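Britta Wiegand
@brittawiegand
Clearing out my aunt's dining room in Numesley this month. A few people asked how I sort a house this full, so I'm putting it in a thread as I go.

1/ The dining room was never used for dining. It had a table, a sideboard, two bookcases and everything that didn't fit in the kitchen. My cousin Joscha took the bookcases in April. The rest is mine to deal with.

2/ I do one surface at a time. Sideboard top, then the left drawer, then the right drawer, then the cupboard underneath. I don't open the next one until the last one is empty and wiped out. It took me 7 evenings to get through the sideboard alone.

3/ Boxes: keep, family, sell, donate, trash. I write on the side of the box and also on the lid. If you only write on the lid you can't read anything once they're stacked.

4/ Paper goes in its own bag and leaves the room. I don't read paper while I'm sorting things. I lost a whole afternoon to a folder of heating bills and a letter from a man named Ottmar Ackermann about a fence.

5/ The left drawer was all napkins and candle ends. The cloth napkins went to family. The paper ones had Christmas trees on them and had gone yellow at the folds. Trash.

6/ The right drawer was pens. I tried every one on the back of an envelope. Anything that didn't write in two strokes went out. Pencils all stay, because a pencil doesn't dry up.

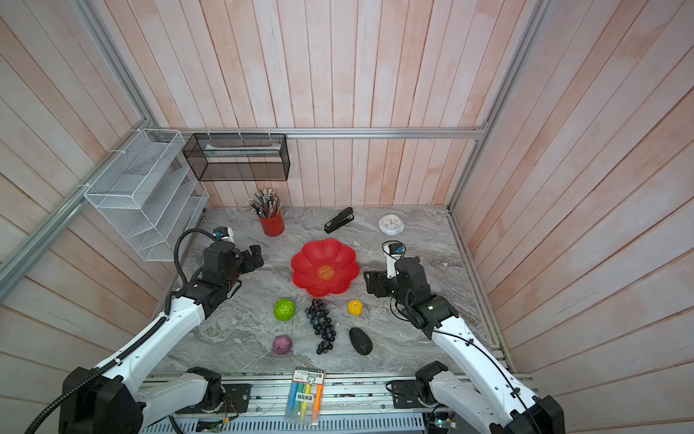 7/ Fake fruit is the thing I get asked about most when I mention this job. My aunt's generation all had some, and it's harder to place than you'd think. Secondhand shops here mostly say no unless it comes with a bowl. So keep the set together, the way you'd want to see it on a table: a red flower-shaped bowl, grapes, a small yellow one, an avocado, the bumpy green one that could be a lime or a custard apple. A red bowl like that with a gold and red emblem in the bottom will go by itself. Five loose pieces of fruit in a bag will not.

8/ Cleaning fake fruit: lukewarm water, one drop of dish soap, soft toothbrush. Grapes are the worst. Dust sits where each grape meets the stem. Hold the bunch by the top and work down. Don't soak anything until you know what it's made of. Older fruit can be wax or painted plaster, and plaster will go soft on you.

9/ Dry it on a towel overnight. Turn it once before bed.

10/ Pen holders I wash the same way, but look in the bottom first. I've found paper clips, a tooth (a child's, I assume), two stamps and a key. The key fits nothing in this house so far.

11/ Mareike Hamann asked under the last thread if I use one of those inventory apps. I tried Storel for a weekend. It works fine, but I was spending more time taking pictures of gravy boats than deciding about them. I went back to a notebook. Left page is what it is, right page is where it went.

12/ The notebook is at 67 lines. That's the sideboard and the windowsill. The glasses are one line, because they all went to the same place.

13/ For things I can't decide on, there's one box, and it's small on purpose. When it's full, something has to come out before anything goes in. Right now it has a brass bell, a tablecloth with a burn mark and the key.

14/ The table itself is going to Primo Barbieri, who has the room for it. He offered 200 and he'll bring his own van. I would have taken less. The legs come off, but one bolt is rusted, so I've put oil on it and will try again in the morning.

15/ Joscha wants to know if the bookcases came with the shelf pins. They did. They're in an envelope taped to the back of the taller one.

16/ Next is the cupboard under the sideboard. I had a quick look with a flashlight and it's mostly serving dishes, plus what I think is a fondue set with three forks. If anyone near Pekamdale wants a fondue set with three forks, send me a message.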